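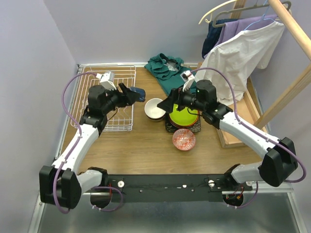 July 26, 2018

Spent the whole day on dishes again. Liis wants the plate task finished before we touch the shirts, so the clothes rack stayed where it is on the right side of the table and I worked around it. The layout was the one we settled on last week, with the green plate stacked on the dark red one on the trivet, the white bowl to the left, the little red and white bowl in front, and the dish rack at the left rear. I left the teal cloth bunched up at the back between the rack and the right gripper. It isn't part of the task. Liis says the policy ought to see some junk on the table, and I agree with her.

We got 147 demonstrations in all, counting the ones I threw out. I threw out more than I wanted to. The morning ones were mostly fine and then after lunch I got sloppy. My left hand gets ahead of my right when I'm tired, and the handoff goes wrong. I could probably have kept a few of those, but then I'd be teaching it my bad habits, and we had enough of that in December. We trained on everything back then and it learned to wait before every grasp, the same way I used to wait while I checked the side view. It took us far too long to work out where the pause came from. I still catch myself doing it.

The rule now is that I look at the wrist camera views and only at those. Ott put the monitor right in front of the leader arms so I can't easily see the real table unless I lean over. It's uncomfortable and I don't like it, but the demos are better. If I can't see the edge of the plate from the wrist, the policy can't either, and then there's no point in my grabbing it from memory.

The green plate is the hard one. It sits nearly flat on the red one and there's not much lip to get a finger under. I tried three ways of doing it. Coming in straight down on the rim works but it tips the stack if I'm off by a little. Sliding in from the side is gentler and I like it, but it shoves the red plate along the trivet and then everything after that starts from a different place. The third way was Ott's idea, to hold the stack with one gripper and lift with the other. That was the cleanest when it worked. It's also slow. I wrote in the log which method I used for each demo, in case we want to split them later. Liis thinks mixing them will confuse it. I think she's probably right but I want to see it fail first before I give up two thirds of the data. We'll train one on everything and one on side approaches only, and look at both.

Kivi crashed twice. The first time was right at the end of a demo, and it hadn't written the file. The second time I noticed before I started, so I only lost the setup. Ott says it's the disk filling up, that the recorder keeps raw video from all the cameras until it gets around to compressing it, and it falls behind when I go fast. He moved the older sessions over to Kaltaria and it was all right the rest of the day. I should check free space before starting. I've put a sticky note on the monitor about it. There are now a lot of sticky notes on the monitor.

Something to fix tomorrow: the resets. I've been putting the plates back too neatly. I looked through the first images of the morning batch all in a row and the stack is in the same spot in almost every one. The bowls too. It's just what hands do, they put things back where they were. So from the afternoon I used the list of positions that Liis printed out, where you read off the next line and put things where it says. It adds time to each reset and it is boring. But the first images look much better spread now. I kept the rack fixed, more or less, and only moved it when the list said to. We haven't decided what to do about rotating the trivet. The pattern on it might matter or might not.

Talton called in the afternoon. They want to know when they can see something running by itself. Liis took it in the hallway and I could hear her being careful. She told them we'd have a first run to show them once the plate data was checked, and she didn't give a day. They asked if 147 was a lot. I don't know what she said to that. It's a lot to me, I did them all.

Evening, Ott started a run on the side approach demos just to make sure the loader reads the new files. It did, after he fixed the camera names. In the old sessions left and right wrist were swapped, and the script still swapped them back, so it was now swapping good data into bad data. I'm glad he looked at the pictures and didn't just watch the loss go down. It would have gone down anyway.

We tried last week's checkpoint on the arms before going home, since everything was still set up. 11 tries. It went for the green plate every time, which is new. It got hold of it on a few and dropped most of those on the way over to the rack. One went in properly, standing up in the wires. On two others it closed on air a bit above the plate and then carried nothing to the rack very smoothly and let go of it. Liis filmed those for Prarklow, who collect that kind of thing. I'd like more demos with the red plate by itself, so it gets a different height to deal with. I think it has learned one height and goes there.

My shoulder hurts on the right side. Ott says to raise the chair. I'll raise the chair.

For tomorrow – check disk space, use the printed list from the first demo on, stop when I get sloppy and hand over to Ott. Ask Liis about rotating the trivet. Red plate alone, as many as I can get before lunch. Bring the other headphones.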